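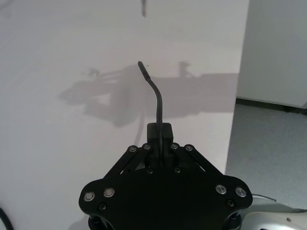
Babita Kushwaha read the first draft of this card and replied that two arms doing a job a ten-year-old can do with one hand and a bit of patience is a poor argument for two arms. She also asked why anyone would publish a cable set before they could say how often the cable went in. Both points are fair. The second one has its own section further down, and the first one I mostly agree with.

Atora cable set

Recorded at the Trandinholm shared workshop, Lirkeck, as part of the Atora build. Version 2. It replaces version 1, which should be deleted if you still have it. The version 1 labels were wrong often enough that I would not trust anything trained on them, including what we trained on them.

What it is

Recordings of a two-armed rig bringing one small connector up to another, over a plain table. One side holds a thin black cable by its end, the other side holds the mating part. A person steers both arms from a separate desk. There is no autonomous behavior anywhere in this set. If you saw the demo night posting that said "the robot plugs itself in," that was written by someone else and I asked for it to be taken down.

Numbers

Recorded episodes: 2,049
Kept after review: 1,221
Operators: 11
Camera views per episode, as released: 2 (one wrist, one head)

The gap between the first two lines is the most useful thing on this page. We threw out a lot. Most of the discards were dropped cables, then clock drift between the two views, then episodes where the operator gave up and nudged things by hand. The discards are in a separate folder called rejected, with a one-word reason for each. Please look at them before you quote the kept number at anyone.

Files

episodes/ has one folder per kept episode: two video files, joint positions as CSV, a short notes file
rejected/ is the same layout, plus reason.txt
labels.csv has one row per episode: operator number, start pose, outcome
calib/ holds camera calibration from before and after the April move
tools/ contains the alignment script and a viewer that works if you are lucky with your video library

Joint positions are in radians. Timestamps are seconds from the start of the episode. Gripper force columns exist and are empty. We meant to log force and the logger never worked reliably, so I blanked the columns instead of shipping noise. Someone will ask for the raw noise. You can't have it, I deleted it.

About the outcome label

Outcome is one of: contact, no contact, unclear. It does not say "inserted," and please don't rename it to that in your paper. Version 1 did say "inserted," and it was filled in by whoever was at the desk, who had every reason to be generous at the end of a long evening. When Bhardwaj and I went back through the video separately we disagreed with the desk, and with each other, far too often. So the label now claims less.
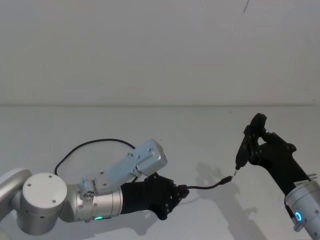 Judging contact from video is where I would expect anyone using this set to get into trouble. Both connector parts are small and dark, the hands holding them are black, and a lot of episodes spend a long time in the stretch just before the parts touch. A narrow gap between two small metal tips is clear enough from the head camera when they hover close together in open air, as they do here, with the white table and pale wall behind them. Turn the left hand a little and its own fingers cover the end of the cable. If neither reviewer could see the tips, the episode is marked unclear. Unclear rows are still in the kept set, so filter them out yourself if you need to.

Lighting and shadows

The table is bright and the arms throw big soft shadows on it. I was told this would be good for robustness. I have seen no evidence for that. What I have seen is a detector of ours that learned to follow the shadow of the arm and ignored the cable completely, and scored well doing it. Test on a different table before you believe your own results. We tested on the same one, which is how we got fooled.

Operators

Eleven people steered the arms, and they are numbered, not named. Operators 3 and 7 recorded much more than the rest. A random split will put their habits in both train and test and give you a flattering score. Split by operator. The file split_by_operator.txt is there for that and I would like somebody to use it.

Known problems

Calibration for the wrist view shifted after the April move. Both versions are in calib/ and the episode notes say which applies. A few notes files don't, and for those you are guessing.

The slack in the cable was never controlled. Its starting shape depends on how the last person left it.

One room, one table, one kind of cable. Any claim of generality from this set is a claim I'd argue with.

Start pose labels were written by eye. "left high" and "left mid" overlap.

What it may be good for

Checking a tracking method on a thin flexible object. Practicing two-view alignment. Trying a contact classifier, with the warnings above. I would not use it to argue that a hobby rig can do cable work. We have not shown that, and the people in our own shop who say we have are counting the good evenings.

Changes since version 1

Outcome column redefined and redone from scratch
Rejected episodes added
Force columns blanked
Operator split added
Viewer no longer crashes on episodes with a missing notes file (it skips them without telling you, fix pending)

Reporting errors

Send the episode number and the time in seconds. "Some of the labels look off" is true and I can't do anything with it.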